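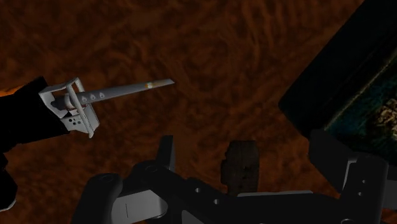 Rendered view of a dark robot arm with a white bracket, against a brown surface.

144 shares

Supporters who hold a season ticket at Clindmont will have received a letter in November concerning the transfer of unused seats. The letter was brief, and a number of readers have written to ask what it means in practice. I have held a seat in the Vosgate stand for many years and have now used the new service, Falta, for four home fixtures. The following is a record of my experience with it, together with some remarks on the terms, which deserve closer reading than most of us will have given them.

Falta is an application for mobile telephones which allows the holder of a season ticket to release a seat for a single match. The seat may be released to a named person, to a private group of friends, or to a general list open to any registered supporter. Under the former arrangement a member who could not attend was obliged either to lend the plastic card to a friend or to leave the seat unfilled. Lending was against the ground regulations, although it was widely done and I do not recall any steward objecting to it.

Registration

To register, a supporter enters the membership number, the surname exactly as printed on the renewal form, and a telephone number. A code is then sent by text message. Mine arrived promptly. Members who share a surname and an address should be aware that the system treats them as one household by default, and the second person to register will be asked to confirm that a separate account is wanted. My brother and I had to do this twice before it was accepted.

Supporters who do not possess a suitable telephone may still release a seat by calling at the ticket office before 3pm on the day before the match. The office will print a paper slip for the guest. I am told that this option will remain for the whole of the present season, and I should like to see a firm commitment beyond that date.

Releasing a seat

The procedure takes a few moments. The fixtures are listed by date, and selecting one brings up the seats held on the account. One then chooses who is to receive the seat. A guest who is named directly is sent a message and must accept it, after which the barcode on the member's own telephone ceases to work for that match. A seat can be recalled up to the point at which the guest accepts. After acceptance it cannot be recalled without the guest's agreement, and I consider this to be fair.

The private group is, in my view, the most useful part of the service. Eight of us who have travelled to matches together since school have set up a group, and any seat released to it is offered to all the others at the same moment. The first to respond receives it. In previous years the same business was carried out by a chain of telephone calls on the morning of the game, and on at least two occasions the same seat was promised to two people.

The general list operates differently. Seats placed there are offered at a price fixed by the club, and the member receives a credit against the next renewal. No cash is paid. The credit is smaller than the price of the seat divided across the season, and members should not expect to recover the full cost of a match missed. The general list closes two hours before kick-off.

Difficulties encountered

My first attempt to release a seat failed. The application reported that the fixture was locked, when in fact the match had been moved to an evening kick-off and the listing had not been amended. I wrote to the supporters' desk and received a courteous answer from Carleen Pirihi the same afternoon, confirming that the listing had been corrected. I was then able to proceed.

A second difficulty concerns concessions. A seat held at the junior or senior rate may be released to an adult only if the difference in price is paid. This is reasonable in principle. The application, however, does not mention the difference until the guest has reached the turnstile screen, by which time the guest is usually standing in a queue on Vosgate Road in the rain with people behind. A line of text at the moment of release would settle the matter.

The third point is a smaller one. Alerts are sent for every seat released to a group, including those for matches which the recipient has already marked as unwanted. There is a setting to prevent this, placed under Account and then Preferences and then Messages.

Comparison with Baxter

Several readers follow clubs which use Baxter, and have asked how the two compare. Kristaps Vaher, who sat beside me for the cup tie on a seat released by a member of our group, has used Baxter for two seasons elsewhere and was good enough to give me his opinion. He finds Baxter quicker at the gate and considers its seat map to be clearer. It has no private group, and every seat that is not sent to a named person goes directly to the general list. He would exchange the seat map for the group without hesitation.

I would add that Baxter allows a seat to be released for several matches at once. Falta requires each match to be dealt with separately, and for a member who is to be abroad or in hospital for part of the season this is a tedious exercise.

The terms

Members are advised to read section four, which states that a member remains responsible for the conduct of any guest admitted on a released seat. A guest who is ejected from the ground may therefore place the member's own ticket at risk. For seats sent to friends this is as it should be. I am less content that the same clause appears to cover seats placed on the general list, where the member has no say in who receives them and is not told the name. I have written to the club to ask whether this was intended. Their reply has not yet been received, and I will publish it when it arrives.

Section six limits a member to releasing no more than half of the league fixtures in one season. Cup ties are excluded from that limit.

I shall continue to use the service for the remainder of the season. Readers with experience of the general list in particular are invited to leave their remarks below, as I have used it only once and my seat on that occasion did not sell.

50 comments
2394 views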